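AUTOMATION AND WORK
Unit 6: The refurbishing bench

Reading before class: the Rornix case packet, sections on task allocation and pay grades. Bring your task sheet from Unit 5.

1. Background

Rornix takes in used office computers at its Darnenholm site, tests them, replaces parts and resells them. Before automation, one technician handled a machine from intake to final test. The shop rated the whole sequence as a single skilled job with a single pay grade. Output per machine was hard to predict, and training a new technician took most of a year.

Preleck supplied the first arm cell. The contract named one task: handling processors on desktop boards. Management chose it on the basis of damage records. A land grid socket has fine contacts on the board side, and a part set down at an angle can bend several of them at once. Out of 800 boards logged before the change, 11 were scrapped for bent contacts.

2. Splitting the job

The old job was divided into steps, and each step was assigned to a person or to the arm.

Person: intake check, opening the case, clearing cables from the work area, choosing the replacement part.
Arm: picking up the processor, moving it over the socket, lowering it.
Person: final test, any fault the cell reports, sign-off.

Note the unequal detail. The arm's steps are written down to the millimeter. "Clearing cables" is two words in the procedure and takes longer than any other step, and its difficulty changes with every model of case.
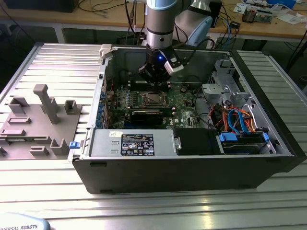 Arm over an opened tower, and the processor at the socket.
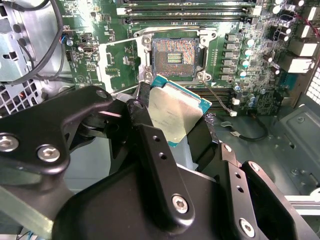 3. What changed for technicians

Pace. The cell sets the rhythm once it is running. Technicians used to vary the order of work and leave a difficult machine for later in the shift. A queue in front of the cell removes most of that freedom.

Skill. Hand placement is now practiced rarely. After six months, technicians reported less confidence doing it by hand, although they are still expected to do so when the cell is down. Mbwambo, the training firm, proposed a monthly hand session. Rornix accepted it but did not schedule paid time for it until the second year.

Responsibility. If a board fails after the arm has worked on it, the sign-off still carries the technician's initials. The procedure does not say how a technician is supposed to inspect a contact field that is already covered by the part.

Grading. Two technicians moved to a cell operator grade. The rest kept the old title with fewer of the old tasks - a point that came up again in the next pay round.

4. Terms

Residual task: work left to people after the automated steps are taken out.
Deskilling: loss of ability through lack of use or through redesign of the job.
Recovery: bringing the cell back to a known state after a stop.

5. For discussion

Is case preparation a residual task here, or the main one? Use the step list in section 2.

Who should hold sign-off? Consider the cell operator, the technician and Preleck.

Written work: one page, 100 points, due at the start of Unit 7. Redraw the step list for a task from your own workplace and mark every point where a person waits for a machine.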